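I begin again with this diary after a long pause. Ruxandra says that writing a little every evening is the best way to keep a language, so I write in English and I do not look in the dictionary more than I must.

All morning I was busy with cables. It sounds like a small job. We are leaving the flat in March and I wanted to start with the things that we can pack early, and the extension cords were first on my list because they make me angry every day. One lives behind the sofa, one goes under the shelf, and there is the one that Macario Arriaga lent to us and never asked for again. I must return it before we go.

Cosmin Oprea wrote to me how he does it. He says you should never wind a cable tight, because it gets tired inside and then it breaks near the plug. You make big soft turns and let the cable choose its direction. I tried this with a thin one and it chose the wrong direction every time. For the short ones I made a figure eight over my hand and closed it with a piece of ribbon from a cake box.

I paid 34 for the box where they will travel, a gray one from Ketlow with a lid. The bigger one cost 102 and I left it in the shop. Ruxandra thinks I should have taken the bigger one. The moving firm, Sollatell, wants 300 for the small van, and Vasilică Neagu knows a man who would do it for 219, but this man has no van until the end of the month. I have not answered to anybody yet.
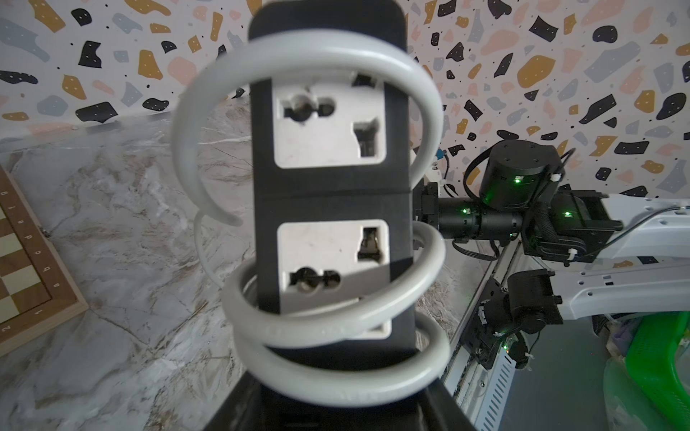
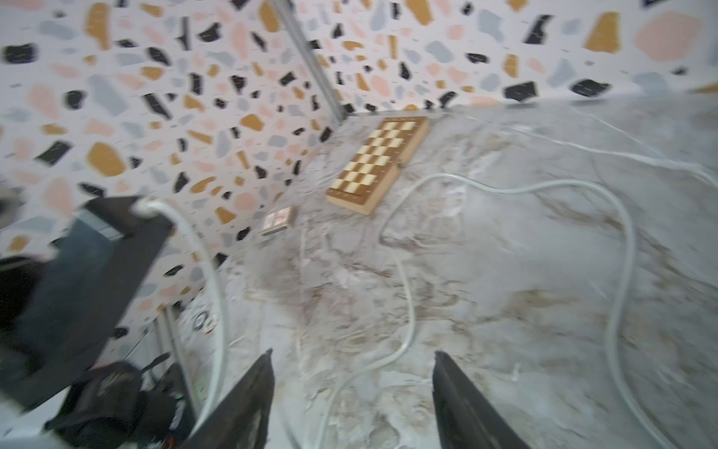 Flaratton, 4 February 2024

White cable on a shiny floor is pretty, I must say. The marble pattern has brown and beige clouds in it, and the cable makes wide curves over them like a road on a map. With the black power strip it is another story, the turns go around it and over the sockets. Cosmin would not call all of them soft.

In the afternoon I wrote labels on paper tape: desk, lamp, kitchen. One label says only "long" and I hope I will understand it later. Gunvor Lunde called while I was writing them and we talked for too long about her stairs.

Tomorrow the books, if my back allows. I should also ask about the key for the cellar, and buy more tape.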